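Enero – Brahim Mansour

Métodos y materiales – Consumo doméstico

3.2. Recogida de datos

El cuestionario se envió a 391 hogares de Rurstead y preguntaba dónde se guardan los utensilios de cocina de uso diario. Se excluyeron 2 por respuestas incompletas.

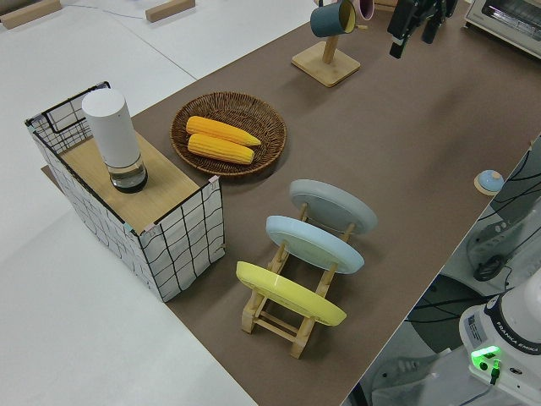 Figura 2. Cesta de tela con tabla de madera encima y bandeja redonda de mimbre.

Las respuestas se codificaron según el esquema de Michailidis – sin ponderar por tamaño del hogar.

Artículos relacionados
Despensas pequeñas en Resia
El ajuar de cocina en Skosico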